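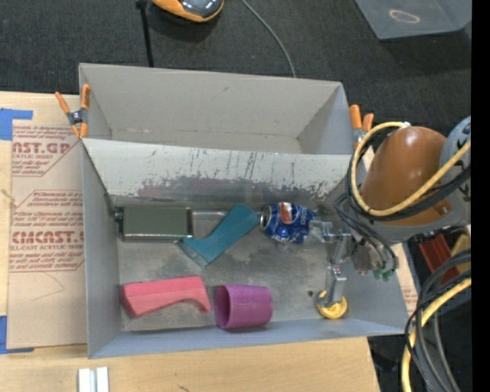

Grey two-compartment bin on a light wooden tabletop

The Lodger at Graltach by Ghizlane Bennani
Brikora, paperback, 512 pages
Reviewed by Siham Mansour
13/03/2019

Edith Mockus has run the guest house at Graltach for most of her adult life, first with her mother and then alone. The summer trade has gone to the new hotel across the bay and she is down to one lodger, a retired surveyor named Sivar who pays on time and never comes down to breakfast. When he dies in November he leaves her a trunk of letters and a debt she knew nothing of, and his nephew turns up on the next ferry wanting both.

I read Bennani's first book when it came out and thought it was too short. This one has the opposite problem in places, but it is a better novel and I would recommend it to most people who like a slow domestic story with some unpleasantness in it.

The opening is strong. We get the house room by room as Edith cleans it, and by the time the body is found on page 40 we know where every draught comes from and which stair creaks. Bennani is good on housework. She is also good on money, and there are long passages where Edith does her accounts at the kitchen table and we follow the sums. I enjoyed these. A friend who borrowed my copy skipped them and said she missed nothing, so it will depend on the reader.

The nephew, Anton, is the reason to keep going. He is polite, he carries the coal in, he mends the gate, and he makes himself so useful that it takes Edith weeks to notice he has moved from the small back bedroom into the best front one. There is a scene where he rearranges the larder while she is at church and she thanks him for it. Very little is said and I found it hard to read. From then on you want her to throw him out, and you can see why she doesn't.

The letters are less successful. They are printed in full, in italics, and there are 65 of them. Sivar wrote to a woman he had known before the war and she seems never to have answered. The early ones are touching and the one about the frozen reservoir could stand as a short story. After that they repeat themselves. I know the point is that he had nothing new to say to her, but I still had to read them. In the middle of the book there are three chapters in a row made up almost wholly of letters, and the story downstairs stops dead. When we come back to Edith it is spring and a quarrel we had been waiting for has already happened.

I was also unsure about the doctor. He is brought in as a possible husband, is given a dog and a limp, and then goes to live with his sister on the mainland and is mentioned once more. If he was meant to show us a way out that Edith didn't take, he needed more pages than he gets.

The last part picks up. Edith finally reads the papers relating to the debt, and the conversation she has with Anton afterwards, over a boiled fowl, is the best thing in the book. I won't say how it ends. Some readers will feel cheated by it. I went back and read the first chapter again and decided it was fair.

The prose is plain and mostly very good. Bennani likes a short paragraph and doesn't explain her jokes, of which there are more than you might expect. Now and then a modern phrase slips through. I doubt that a landlady in the 1920s would have told anyone she "needed some space". The island talk is lightly done and I never had trouble following it.

A word on the edition. The type is small and the inner margins are tight, so you have to bend the spine back to read the ends of lines. My copy had a smudged page at 137 which I could only just make out. The family tree at the front gives away a marriage, so leave it until the end. The cover shows a woman in a red hat, and Edith does not own one.

There is an afterword by Karim Chraibi on lodgers in fiction. It is short and has a useful reading list, though he discusses the ending in his first paragraph.

Good for a reading group, I would think. Ours has it down for next month and there should be plenty to disagree over, Anton above all.

Four stars out of five.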